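Setting Up the Warrier Swing Trainer – Section 4: Building Your Practice Station

Okay, so you've got the base unit charged and it's talking to your phone. If it isn't, go back to Section 3, because none of the next part will work until the little green light stays on. I've set up more of these than I can remember, first at the Astum range and then in my own garage, and the steps below are the order I've settled on.

What you need

Your Warrier base unit and its folding stand
The hitting mat
The alignment strip (it's rolled up inside the lid of the box, I missed mine the first time)
A net or a clear stretch of range
Duct tape, if you're on a hard floor
One mid iron. I use a 7.

Laying out the station

1. Put the mat down first. Stand on it with your longest club and make a slow, full swing. If you come anywhere near a wall, a lamp or the garage door track, move the mat now. Then do the same thing with a wedge, which comes up steeper than you'd think.

2. Place the net 4 paces in front of the mat. Closer than that and the ball comes back at your shins, and I have the bruises to prove it!

3. Open the stand until both legs click. Set it behind the ball on the target line, with the logo facing you.

4. Unroll the alignment strip along the far side of the mat. It wants to curl for the first week or so. Leave it flat under a couple of books overnight and it behaves much better.

5. Tape down the back corners of the mat, and the strip too if it keeps lifting. Press the tape down with the heel of your hand and walk over it a few times.

Note: On carpet, skip the tape completely and use the rubber feet that came with the mat.

Caution: Never leave the base unit in front of the ball, even for a minute while you answer the phone. A thin shot will go right through the front cover, and the warranty doesn't pay for that (I asked).

Calibrating

6. Open the app and tap New Station. Give it a name you'll recognize later. Mine are called Garage and Bristska, for the range I go to in July when we visit my in-laws.

7. Hold still at address until you hear two beeps. If you only get one, the unit can't find the clubhead. Nine times out of ten it's the lighting – turn on whatever is behind you and turn off whatever is shining on the lens.

8. Hit 20 easy shots with your mid iron. Please don't try to impress it. The unit is learning your normal tempo, and if you swing out of your shoes here, every reading you get afterward will be off.

9. Tap Save. The screen goes blank for a bit and then shows your baseline numbers for tempo, path and face angle. Write them down somewhere, since a factory reset wipes them. 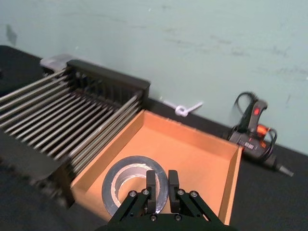
Gray duct tape, for step 5.

Note: If you're a lefty, switch hands in Settings before step 6. Changing it later means starting the calibration over. Emilian Pană, who taught me the game and plays left-handed, did it backward and spent an entire afternoon being told he was slicing.

Looking after it

The memory holds 500 swings. After that it starts dropping the oldest ones, so sync with the Clitness app before you get there if you like looking back at your progress. I sync when I put the clubs away and that's been enough.

Wipe the lens with a soft dry cloth. Window spray leaves a film and you'll be back to the one-beep problem. I also bring the unit indoors in winter – the battery hates a cold garage, and a full charge that lasts me two long sessions in summer barely gets me through one.

If you moved the mat, even a few inches, run steps 7 to 9 again before you trust the path numbers. Tempo will be fine either way.

Next up is Section 5, where we set your first practice goal and turn off that awful crowd noise.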